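手持夹爪采集的轨迹，回放时夹爪开合总是比位姿慢半拍，该在哪一层补偿？

分类：软件 > 感知与控制 > 数据对齐
标签：时间同步，手持夹爪，轨迹回放，标记识别

Filippos Giannakopoulos 发表于 2021年2月12日

各位好。我们在做一套从手持夹爪采集到机械臂回放的流程，硬件部分基本稳定，现在卡在软件上，主要是时间戳的问题。

先说流程。采集端每台手持夹爪各自录鱼眼视频和惯性数据，离线跑视觉惯性里程计，得到夹爪的六自由度轨迹。开合宽度不用编码器，从画面里识别手指上的标记算出来。之后用我们内部的工具 Rurnix 把位姿、宽度和图像打包成一条记录，训练之前先在机械臂上原样回放一遍，用来检查数据质量。

问题出在回放。位姿跟得不错，末端走的路线和人手走的基本重合，但是夹爪的开合总是晚。抓杯子的时候，手臂已经开始往上抬了，手指才合到位，杯子经常留在桌上。慢速动作不明显，动作一快就失败。

我把记录里的宽度曲线和位姿曲线叠在一起看，宽度曲线本身看起来没有晚。对着视频逐帧核对，手指合拢的那一帧和宽度下降的位置是对得上的。所以我怀疑延迟在下发这一侧，也就是机械臂控制器和夹爪驱动的响应不一样。

另一个疑点是双手采集。两只夹爪的时钟是分开的，开头靠扫同一个二维码对时。有一条记录长度是 4000 帧，开头两只手对得很准，到结尾左手比右手提前了 3 帧。
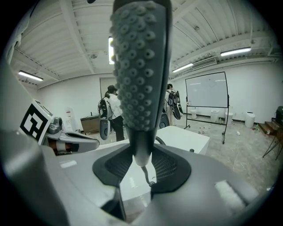
宽度信号和位姿信号不在同一个时钟上，插值应该以谁为准？

以图像时间戳为准。把位姿插值到每一帧图像的曝光中点，宽度本来就是从图像里算出来的，保持原样。平移用线性插值，旋转用四元数球面插值。

这一条是从站内的常见问题里摘过来的，我们已经照做了，插值之后宽度和位姿的相对关系没有明显变化，回放还是晚。所以想请教两点：

一、下发侧的延迟应该在数据里补（把宽度曲线整体往前移），还是在控制器里补？
二、双手时钟漂移，除了开头对时之外有没有省事的办法？

补充环境：回放节点是自己写的，用的 Python，手臂走位置伺服接口，夹爪走串口。手臂和夹爪的目标在同一个循环里先后发出，先手臂后夹爪。测过夹爪从发指令到开始动作的时间，中位数是 258 毫秒，手臂那边要短得多，具体数字还没有认真测。

Spyros Panagiotou 的回答　（已采纳）

先说结论：不要改数据，在下发那一层补。

数据应该记录当时发生了什么，即某个时刻手在哪里、手指张开多大。如果为了这一台夹爪的延迟把宽度曲线往前移，换一台夹爪或者换一个固件版本，整批数据就要重新处理，而且图像和宽度也对不上了。用这样的数据训练，模型会学到手指提前合拢，推理时控制器那边如果再有人加一次补偿，就补了两遍，查起来很费时间。我们在 Endari 项目里犯过这个错误，最后只能从原始视频重新生成。

具体做法：

1. 回放节点里维护两条目标队列，一条给手臂，一条给夹爪，每个目标都带绝对执行时间。
2. 分别测两个设备的端到端延迟。夹爪你测的是开始动作的时间，建议改成比较整条曲线：发一个正弦宽度指令，记录反馈宽度，做互相关，取峰值对应的时间差。手臂同样处理，选一个关节发小幅正弦，频率不要太高。
3. 下发时间等于目标执行时间减去该设备的延迟。夹爪延迟大，它的指令自然会比手臂先发出去。
4. 两个设备用两个线程或者两个进程，不要放在同一个循环里。串口写操作如果阻塞，手臂的伺服周期也会受影响，抖动会很明显。

伪代码如下：

t_send_arm = t_target - latency_arm
t_send_grip = t_target - latency_grip
如果 t_send 已经早于当前时间，丢弃这个点，取下一个

丢弃这一步不要省。启动的时候前面一小段肯定来不及，如果硬发，队列会积压，后面全都晚。你可以在起始时间上整体加一段缓冲，缓冲长度大于两个延迟中较大的那个就行。

还有一点，延迟只能补平移，补不了速度上限。快速合拢时如果夹爪最大速度比人手慢，曲线后半段还是追不上。建议在打包时加一个检查，把宽度变化率超过夹爪能力的片段标出来，回放时对这些片段整体放慢。放慢要把手臂和夹爪一起放慢，只放慢一个等于又引入错位。

关于时钟漂移，开头对一次时只能消除偏移，消除不了频率差。最简单的办法是结尾再扫一次同一个码，两端各得到一个偏移，中间按线性拟合。你那条记录结尾差 3 帧，先确认一下有没有丢帧。丢帧的表现是某个位置突然跳一下，漂移是慢慢变大，两者修法不同。如果你的代码是用帧序号乘以固定周期来算时间的，请改成直接读每一帧自己的时间戳，很多“漂移”改完就没有了。

已有的、没有在结尾扫码的数据，可以用两只手的角速度信号补救，前提是采集过程中有双手拿着同一个刚性物体一起动的片段，那几段里两边的角速度模长应该一致，做互相关就能求出当时的偏移。没有这种片段的，我的建议是只当单手数据用。

Manolakis 的回答

我的情况和楼主差不多，说一个没提到的地方。

检查一下标记识别之后有没有做滤波。我们当时的宽度曲线很毛，有人加了一个滑动平均，窗口只用过去的帧，结果宽度整体晚了半个窗口。离线处理完全可以用对称窗口，不会有相位延迟。楼主说逐帧核对过，可能没有这个问题，但要看核对的是滤波前还是滤波后的曲线。

另外鱼眼画面边缘的标记容易识别失败，识别失败的帧如果直接沿用上一帧的宽度，也会造成一段一段的滞后。应该先标成缺失，再从两边插值。缺失太长的段直接扔掉。

Famico 的回答

把夹爪指令提前一点发就可以了，我是手动试出来的一个值，写死在代码里，一直在用。

评论

Filippos Giannakopoulos：感谢。按 Spyros 的办法拆成了两个线程，夹爪延迟用正弦重新测了一遍，抓杯子的回放现在正常了。滤波我也查了，打包脚本里确实有一个只看过去帧的平均，在我核对的那一步之后，已经改成对称的。

Filippos Giannakopoulos：双手那条也查了，在第 1892 帧附近有一次跳变，是丢帧。读时间戳的代码也一并改掉了，跳变没有了，剩下的偏差不到一帧。

Spyros Panagiotou：滤波改过以后延迟最好再测一次，确认代码里没有残留的手动偏移量。还有，延迟值放到配置文件里，按设备序列号区分，同型号的两台夹爪也可能不一样。

Filippos Giannakopoulos：好的，配置这部分下周改。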